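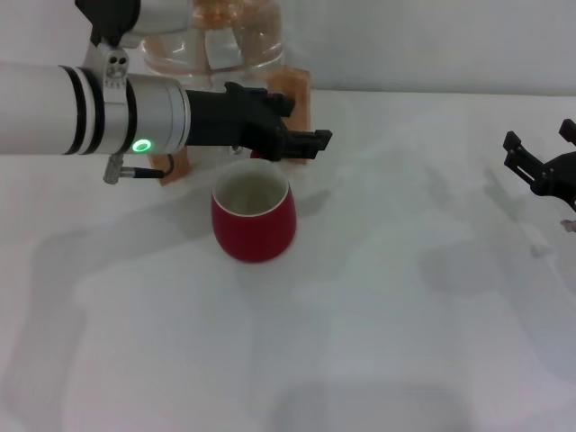 Rasa Rätsep

Section 4: Getting the Evden water filter going for the first time
Last updated: June

Okay, box is open, parts are on the counter, you've already rinsed the tank like I asked in Section 3. Now for the cartridge, and this is where I messed up my first one, so go slow!

1. Take the plastic sleeve off the cartridge. There's a second, thinner wrap under it (I missed it completely and wondered why nothing dripped).

2. Stand the cartridge in a bowl of cold water and leave it for 30 minutes. It'll float at first. I push mine down with a spoon until the bubbles slow, then walk away.

3. Drop it into the upper tank with the arrow pointing down and give it a quarter turn to the right. You should feel a little click. If it spins freely, lift it out and check that the rubber ring is sitting flat.

CAUTION: Cold tap water only. Hot water will warp the ring, and then you're buying a new cartridge.

4. Fill the upper tank to the line and let it all run through. Dump that batch. Do it again and dump that one too – my houseplants get both and they seem perfectly happy.

5. Third fill is for drinking. Put the cover on and wait. 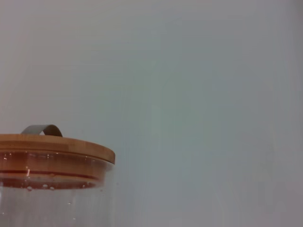
If your third batch still looks a bit gray, that's carbon dust, so run one more. Barrett Nakamura, who tested these steps on his own unit, needed five fills before his came out clear, and his has been fine ever since.

6. Set the reminder dial on the cover. One cartridge is good for up to 240 liters, and in my house that's a couple of months. If you have a big family or a thirsty dog, set it shorter.

NOTE: The older Trellik cartridges look nearly the same and will drop right in, but they don't click, and water sneaks around the sides. Check for the number 324 molded into the base before you soak anything.

Going away for a while? Empty both tanks, pull the cartridge, and keep it in a sealed bag in the fridge (not the freezer!). When you get home, start over at step 2. Cleaning the spigot is in Section 5.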